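Bin Picking and the Question of Everyday Work

Members of the Sodbridge technical staff are often asked whether a machine can yet do the plain chores of a house or a workshop: emptying a dishwasher, sorting laundry, or taking parts out of a box and setting them down where the next person needs them. The department's answer this year is a guarded one. Some of this work can be done under fixed conditions. Much of it cannot.

The task under study since August is the last of those chores. Loose bars lie in a metal bin, and an arm must take hold of one at a time and move it to a second bin. A new employee on the shop floor is shown this job once and is left to get on with it. For a machine, each bar presents a separate problem. Bars lie against one another, rest at odd angles or point toward a wall of the bin, and the fingers need room on both sides before they can close.

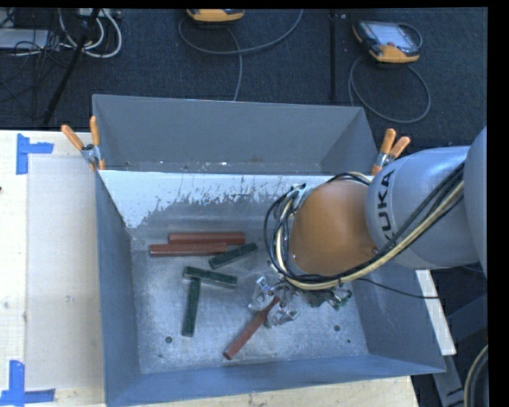
Department of Applied Handling – Sodbridge Technical Center

The gripper has a finger on either side of a red bar near the front of the bin, and that bar has clear floor around its free end. The two red bars farther back are a harder case. They lie with their long sides touching, which leaves no gap for a finger between them. The green bars raise a related difficulty, as two of them meet in an uneven T and one runs out from beneath the other.

Kristof Visser, who leads the work, reports that 188 picks were attempted in the most recent series. Single bars in open space gave little trouble. Bars in contact with one another accounted for most of the failed attempts, and a pick from a crowded corner took around 12 seconds longer than one from the middle of the floor. Vaughan Pomare has prepared a revised approach in which the arm first nudges touching bars apart – a step that people perform without thinking about it.

The department does not expect these results to carry over directly to the home. A kitchen drawer holds objects of many shapes, some of them soft or fragile, and its contents change from day to day. Shop-floor work of a regular kind is the nearer goal, and discussions with Gumstead on a trial at its packing line are continuing.

A written report on the series will be issued to member firms. Requests for copies, and for places on the 2 open visits planned for the spring, should be addressed to Toon Bakker at the department office.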